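Toy block sort at Walau hall, more bins needed

2020-12-18

Block sorting for the holiday toy drive is under way at the Walau hall and the count is already past last year. 3,315 small colored blocks in so far, up from 1,238 the December before – most of them loose, in grocery bags, mixed in with crayons and the odd domino.

Raquel Falcão, who is running the sort, wants each set going out with a mix of colors. "Kids don't want a bag of all red," she said. Small plastic bins on the table, blocks go in, then over to Mei-kuen Chien for bagging. Sets go to 13 daycares and the Choi family center.

Chipped blocks are not being used. Same with anything bigger than a matchbox, those go back to the donor or to the Preleck swap shelf.

Drop off is at the side door untill 5 p.m., front is locked. Clean plastic bins with flat bottoms also wanted, any color, lids not needed. Blocks should be wiped down before they come in – Falcão asked for that twice.

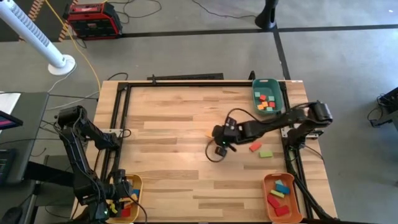

Pick up times for the daycares will be phoned out by Chak-lun Au, so please dont call the hall.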